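Comparing two gripper and camera set-ups for a drinks table task

Project report, second-year robotics module, Zallstead

1. What we were asked to find out

The claim we were given at the start of the project was a simple one. If you swap the stock parallel gripper on the arm for the Zamfir soft-finger gripper, and put a small camera on the wrist, the arm will handle kitchen things better. The supplier's leaflet says "better" four times and never says better than what.

I was doubtful about this from the start and I should say so, as it may have coloured the way I ran the trials. Our budget was 500 pounds, most of which went on the soft fingers, and it seemed to me that somebody ought to check whether the money would have been better spent on a second camera mount and a decent lamp.

The task was taken from the Bondholm brief: serve cubes with a scoop, move fruit, and put tableware back where it came from. We used acrylic ice cubes, as real ones melt and the numbers from one trial to the next would have meant nothing. They are not an easy choice for a camera. They are clear, they take on the colour of whatever is behind them, and their edges flash under the lamps.

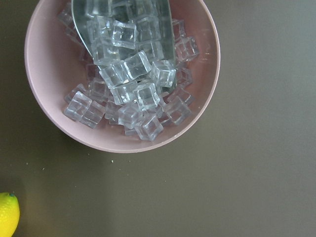 Gerrit Lekota
Student, arm and camera trials

2. Method

Each gripper was given the same tasks in the same order. An attempt counted as a success if the item ended up within the target area and was still there when the arm had moved away. We did not count an attempt where a person had to touch anything. Over the whole project we logged 569 attempts, of which 147 were scoop attempts with the cubes and the rest were fruit and tableware.

The controller was the Lamorberg one for both grippers, with the same speed limit. I would have liked to try a second controller as well but there was no time, so any weakness in the Lamorberg is baked into both sets of results. It has a habit of pausing before a downward move, and I could not find a setting that stopped this.

The camera trials were separate. We ran the tasks with the wrist camera only, then with the head camera only, then with both. A different person drove the arm in the last part, and I don't think that was a fair comparison. It is in the report all the same.

3. Grippers

On soft fruit the Zamfir fingers did what the leaflet promised. Strawberries came through with fewer marks than with the stock gripper, and the fingers closed round a lemon without needing to be lined up first. I had expected less and I was wrong about that.

On the scoop I saw no benefit at all. The soft fingers twist under load. With a full scoop the handle turned in the grip and cubes slid off one side, and the driver then had to guess how far to turn the wrist back. The stock gripper holds a flat handle firmly and stays put. We tried wrapping the handle in rubber tape for the soft fingers, and this helped a little, but if you have to change the scoop to suit the gripper then I am not sure what has been shown.

Flat things were poor with both. Neither gripper could get under a plate lying on the table unless the rim was high enough to pinch.

4. Wrist camera

The wrist camera is good when the gripper is already over the thing it wants. Close up, it gives a view of a bowl that no fixed camera in the lab can match. The trouble is what happens between one item and the next. Move the arm off to an open patch of table and there is next to nothing to steer by, just a plain surface with a few specks on it and a shadow in one corner.

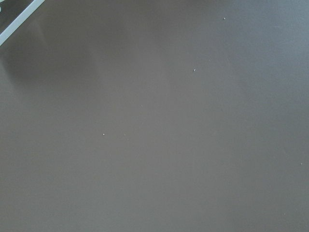 Gerrit Lekota

Drivers using only this view tended to stop, lift the arm, look round and start again. That costs time, and it also makes the success rate look better than it should, because our rules put no limit on how long an attempt could take. I raised this after the first batch and we agreed to leave the rule alone so that the batches would match. I still think a limit of 100 seconds would have been right.

The leaflet says that a wrist camera "removes the need for an overhead view". Nothing we did supports that.

5. Head camera

From higher up the driver gets the whole layout in one go: the tray, the blue plate, the bottle rack, the cutting board on the right with the fruit beside it. Planning a path is easy from there. Judging depth is not, and most of the misses in this part were short ones, with the gripper closing in front of the item. 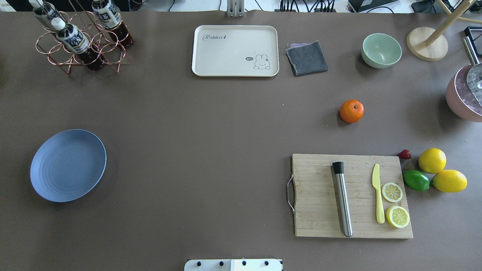
Drivers found the larger items without help, and the tangerine too, as it stood by itself. Where things were bunched together they were slower. The lemons and the lime were the worst, as a gripper coming in for one is likely to nudge another, and from that height it is hard to tell whether the fingers are clear.

With both views on screen the misses dropped, but drivers said they mostly watched the head view and glanced at the wrist view at the last moment. If that is how people use it, then a cheaper wrist camera might do just as well. We did not test this.

6. Problems with the results

The lamps were moved once during the trials, and I did not note the old position. The soft fingers were new and the stock gripper was not, and its pads were worn. Two of our drivers had used the stock gripper in a project the July before, so they had a head start with it. I have not tried to correct for any of these.

7. What I would spend the money on

For a table like ours I would keep the stock gripper, fit new pads, and use both cameras. I would buy the soft fingers only if most of the work was fruit. Before anyone orders a second set, the scoop trials should be run again with a time limit and with the same driver throughout. The log sheets are in the project folder, including the ones with the wrong column headings.

Handed in March 5, 2023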